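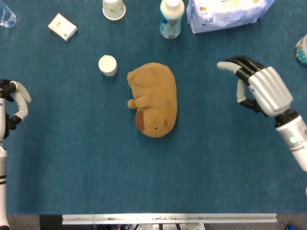
The capybara on the blue table, with the usual small stuff.

I put carpet on the work table in March and people still ask me about it, so I'm writing it down in one place.

The table is an old folding one I bought used when the print shop in Katiyar closed. The top was hard and loud. Every cup you set on it made a noise, and anything with a round side rolled off if you bumped a leg. I had a piece of blue carpet left over from the back hallway, so I cut it to size and glued it down. It took 2 evenings, mostly because I cut the first corner wrong and had to patch it.

The blue wasn't a choice. It was what we had. I've come to like it, though. White things show up well on it, and a lot of what ends up on this table is white: the paper cup with the green print inside, leaves or flowers, the bottle with the white cap, the little container with the flat lid. The pale blue and white package at the top gets lost a bit more. I've reached past it more than once while looking for it.

The capybara is the newest thing on there. My nephew picked it out at a street market in Perevora in the summer and then decided he was too old for it before we got back to the car. It's tan, a bit fuzzy, and shaped more or less like a loaf of bread with legs. It doesn't stay standing for long on any surface in my house. I used to set it back up every time I walked past and I've stopped doing that. It lies on its side and it looks fine that way.

A few things I've learned about having carpet on a table:

It holds on to crumbs. I don't eat there anymore. Drinks are allowed, and I have spilled one, a black coffee, near the left end. Cold water and a white towel got most of it. There is a mark if you know where to look.

A hand vacuum is better than a brush. The brush just moves the lint from the middle to the edges, and then it comes back.

Writing on it is no good. The pen goes straight through the paper. I keep a clipboard on the shelf below for lists and labels.

Light things stay where you put them. That was the whole point, and it works. A paper cup doesn't slide when the door opens, and a plastic bottle lying down stays lying down. Before the carpet I picked bottles up off the floor nearly every day.

Glue matters more than I thought. I used a spray first and it let go along the front edge after a month. The second time I used a regular carpet adhesive from the hardware store in Drandositz and left it overnight under some boxes of books. It hasn't moved.

I also made a rule that the table gets cleared on the first of the month. Everything goes into a bin and only comes back if I need it. It works for tools. It does not work for tissues, which come back in every size they are sold in. The capybara has been through the bin twice so far and has come back both times.

If I did it again I would buy a flatter carpet with a tighter weave and wrap it under the edge of the table, with staples on the bottom side. Mine stops right at the edge and it's starting to fray on the side where I sit. I trim it with kitchen scissors now and then. There is still a strip of the blue in the closet, long enough for one more patch.

Posted November 6, 2018

3 comments

Lộc Tạ
I did this with felt on a card table. Same problem with crumbs. How thick is yours?

marlin_k
We have a capybara too, and it can't stand up either. Ours lives on top of the dryer.

Renata
Try iron-on carpet tape for the frayed side. I used it on our stairs and it has held for 17 months.

Recent posts
Moving the shelf again
Nustau by bus, with too many bags
What was in the hallway closet
Repairing a drawer that sticks

Contact | © 2018 | Back to top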